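Greswood High School Robotics Club to Hold Table-Setting Challenge in November

14 shares | 3 comments

GRESWOOD – Students in the Greswood High School robotics club will compete in the Urkimwood Table Challenge this November, using two-armed robots to set and clear a place at a table. The contest is open to the public and will be held in the school's Palacios Hall, with doors opening at 9 a.m.

The club has 18 members this year, working in teams. Each team records its own practice runs on the club's workstation, uses them to train a control program, and then lets the arms work without a student at the controls. Teams are scored on where each item ends up and on how long the job takes.

"The first few weeks were slow," said Ragnvald Hovland, who teaches engineering at the school and advises the club. "A paper plate weighs almost nothing and slides when you touch it. The students have had to think about things they do at home without thinking." 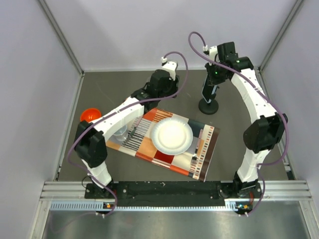 The club's two-arm workstation with a placemat, paper plate, clear plastic cup and orange bowl on the table.

Students must record 200 practice runs before a program can be entered. Members have logged 1,293 runs since the start of the school year, most of them after class. Runs that end with a dropped item are kept and labeled, and teams decide for themselves whether to use them in training.

The workstation was paid for by a grant of parts and funds from Trusturska, a local equipment supplier. The company will also provide 2 judges for the contest and lend a spare set of grippers.

Practice sessions are open to any Greswood student in grades 9 through 12. No programming experience is needed. New members start by running the arms by hand and move on to training once they have passed a short safety check.

Admission to the Urkimwood Table Challenge is free. Families who plan to attend should sign up at the school's front office.

Share this release | 14 shares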